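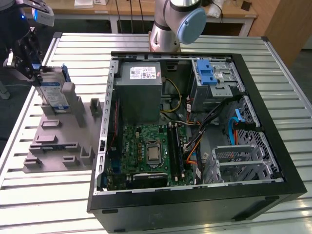

4. The rules we work by, and where they came from

I promised in the introduction that this section would be about the dull stuff, so brace yourself. When we started the Skirnisix trial we had a perfectly good risk assessment in a ring binder and no rules at all for the ordinary minutes of the working day: who may reach over the bench, where a drive goes when it comes out of a tower, what you type in the log when you've stopped the arm because you didn't like the look of it. The published standards tell you a great deal about speed, force and protective stops (and I'd urge anyone starting out to read them properly, with tea). They were never meant to tell you which way round to put a hard drive down!

So we wrote our own. The first draft went up in June and was far too long. I'd lumped safety rules in with tidy-bench rules and with rules about data, and people quite reasonably treated the whole lot as nagging. The version I describe in this paper has 3 headings, and each rule sits under only one of them. If a rule wouldn't fit anywhere we threw it out, which is how we lost my favourite, on mugs.

4.1 One place for every part

The task, to recap, is handling a hard drive between a desktop tower and a fixture tray. The tower lies on its side on the slatted bench with the side panel off, so that the arm can come at the drive bays from above. The tray goes to its left. We tried letting operators put the tray wherever suited them and gave up within a week, and I'm still a bit cross with myself for allowing it.

Rule 1 says that a drive is either in its bay, in the gripper or in the tray. Nowhere else. Not on the power supply, however flat and inviting the top of it looks, and not on the slats beside the case. If someone has to take a drive off the robot by hand, it goes in the tray and the run is marked as touched. We don't care how good the run was up to then.

Rule 2 is about labels. When a drive is parked, we want to be able to tell which drive it is without picking it up again. That sounds fussy until you've got two towers of the same model on the go and a colleague asking which disk has been wiped. Figure 4 has a drive in its parked position, upright in the rear slot of the tray with the label still on view. The caddy stays on; we never strip it off at the bench.

Rule 3 covers loose wiring. Before the first move, a person looks over the power and data leads and tucks back anything that lies across the path to the drive bays. We had a long argument about whether to let the planner deal with this by itself. My own view (not shared by everyone at Yin, who did the planning software) is that soft cables are a rotten thing to ask a planner to guess about, and that thirty seconds of somebody's attention is cheap.

Figure 4. Drive parked in the fixture tray to the left of the open tower, in its blue caddy. The gripper is at the upper left with its fingertips pointing down towards the rear edge of the case.
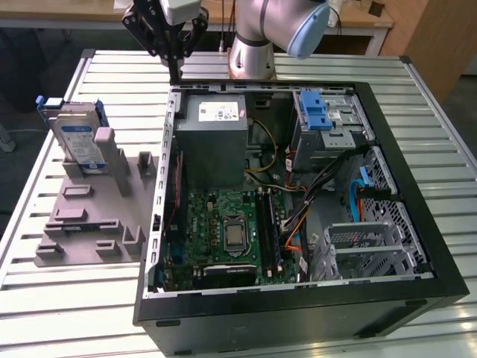
4.2 Hands, stops and who gets to say go

I'll be blunt about this one: the collaborative label on an arm made us careless. You read that it's built for sharing space with people and you start leaning across it to fetch a screwdriver. A gripper with angular metal-working manners over an open chassis is a different thing from a bare arm, and the assessment has to be done on the whole lot together, tool and workpiece included. Sheet metal edges count as well.

Rule 4, then: hands stay out of the case while the arm is enabled. Paused doesn't count as off. If you need to reach in, you disable the arm, you say so out loud, and the person who disabled it is the only one who may enable it again. Fitex, who look after our bench fittings, asked for the same rule to apply when they're tightening the table, and they were quite right to ask.

Rule 5 is that anyone can stop a run, at any time, and needn't justify it. We do ask for a line in the log, but "didn't feel right" is a perfectly acceptable line. Out of 97 logged runs, 31 had a stop pressed by a person. I was thrilled by that figure and our funders were rather less so, and we had an awkward half-hour in which I tried to explain that a low number would have worried me more. A stop button people feel shy of is just decoration.

I'd like to claim that the stops got fewer as the rules bedded in. I can't, as the log changed format halfway through and the early entries don't say clearly who pressed what. Please learn from our muddle and fix your log before you fix anything else.

4.3 Looking from the wrist

We keep a wrist view as well as the fixed ones, and Rule 6 says that the fixed views come first when you're deciding whether it's safe to carry on. The wrist view is lovely for detail. You can read marks on the power supply label and make out the maker's name on the board, and it's very easy to feel you're seeing everything. But the gripper itself takes up most of the picture, and whatever is hidden behind it stays hidden. It also tilts with the tool, so left and right in the picture aren't left and right at the bench. New operators get this wrong for a day or so, and I got it wrong for longer.

Rule 7 follows on. Wrist recordings may show serial numbers, asset tags and anything else stuck inside somebody's old computer, so we treat them as if they do. They're kept on the project drive at Zonivura, 2 people have access, and a still isn't shared until one of them has gone over the labels. 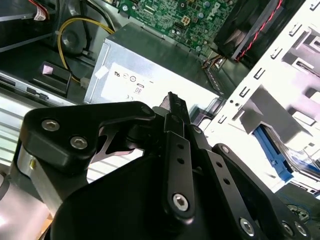
Amparo Pastor

A few words on using these rules elsewhere, since I've been asked for the list more often than for the results. The wording I've quoted was frozen on 2022-12-17 and I haven't fiddled with it since, though I've been tempted. Take it and change it. Rules 1 and 2 are really about our tray and our drives, and if you handle memory or fans instead you'll want your own version, written by whoever stands at the bench most.

Rules 4 and 5 I'd be sorry to see watered down. One group wrote back to say they'd limited the stop button to trained staff, to keep their cycle times neat, and I'm afraid my reply was a bit short. Visitors can press ours. We show them where it is before we show them anything else.

What the list doesn't cover is the end of the day. We have no agreed way of leaving a tower that's half done, and at present it comes down to a note taped to the bench and a bit of goodwill. Section 5 goes through the two occasions when the note went missing.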